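Home Our Work Open Calls Residents Visit Contact

Search this site Enter keywords Go

Call for participants: People who keep a diary about food

Plekby is looking for 35 people who are ready to write down what they eat, cook and buy during the whole month of September. The diaries will become part of a reading collection about everyday meals, and a selection of pages will be printed in a small book. You do not have to be a good cook. You also do not have to be a good writer, and we say this because in our first call many people wrote to us only to ask if their spelling was good enough.

My name is Rasha Awad and I am responsible for the diaries together with Alvar Tangen. Last year we did the same work with people from one street only. We received 9 diaries, and the shortest of them had only four pages and is still the one I read most often. The writer ate lentil soup on eleven evenings and described each time what was different about it. This year we want to open the work to the whole town and to the villages on the other side of the river.

What we ask from you

Please write something on every day of the month. Two lines are enough for a busy day. We are interested in what was on the plate, but also in the shopping, the price of things, who was at the table, what was left over and where it went. If you skipped a meal, write that you skipped it. If you ate the same bread with cheese five days one after the other, we want to read it five times.

You may write by hand or on a computer. Paper notebooks are given by us and have lines on one side of the page, so you can draw or glue a receipt on the other side. You can write in any language. We have readers for Arabic, Italian, Norwegian and English, and for other languages we will look for a reader before you start.

Who can take part

Everybody who is at least 18 years old and who will eat most of the meals at home or at work in our area in September. We would be especially glad about people who work in the night, people who cook for more than six persons, and people who live alone. In the first round these groups were almost missing. Two persons from the same household can both take part, but please keep separate diaries and do not read each other's until the end. Last year a married couple described one Sunday lunch in such different ways that we believed at first it was two different Sundays.

If you have a difficult relation with food or with weight, please think well before you apply. The diary is not a diet and we do not count calories, but writing about meals every day can be heavy for some people. You can stop at any time and you do not need to explain it to us.

What you receive

Each participant receives a payment of 79 euros after the diary is handed in, also when some days are missing. You also get a copy of the printed book and an invitation to the reading evening, where Sandro Vitale will cook three dishes from the diaries. The paper diaries go back to you after we have scanned them, if you wish so.

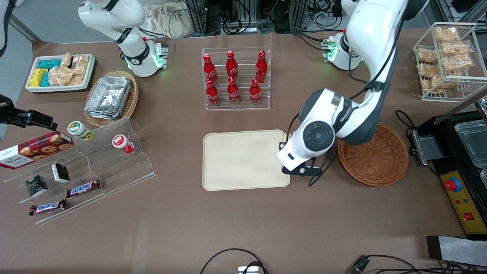

About names and privacy: you choose yourself if your diary carries your full name, your first name or no name. Names of neighbors, children and guests will be changed by us in the printed book. Before printing we send you the pages we would like to use, and you have two weeks to cross out anything. In the first book one participant crossed out a whole birthday dinner, and of course we printed it without this dinner.

How to apply

Write us a short letter of not more than 3,000 characters. Tell us who you usually eat with, and describe the last meal you had before writing the letter. Please do not send recipes or a CV. Letters can be sent with the contact form or left in the green mailbox next to our side entrance. For questions you can call on Tuesday between 2 and 5 p.m. – Hussam Matar answers the phone and speaks English and Arabic.

We read all letters together and answer everybody, also the people we cannot take. If there are more letters than places, we choose so that the ages and the kinds of household are mixed. The notebooks can be picked up in the last week before the start, and we can bring one to your home if the stairs are a problem.

Rasha Awad and Alvar Tangen
Plekby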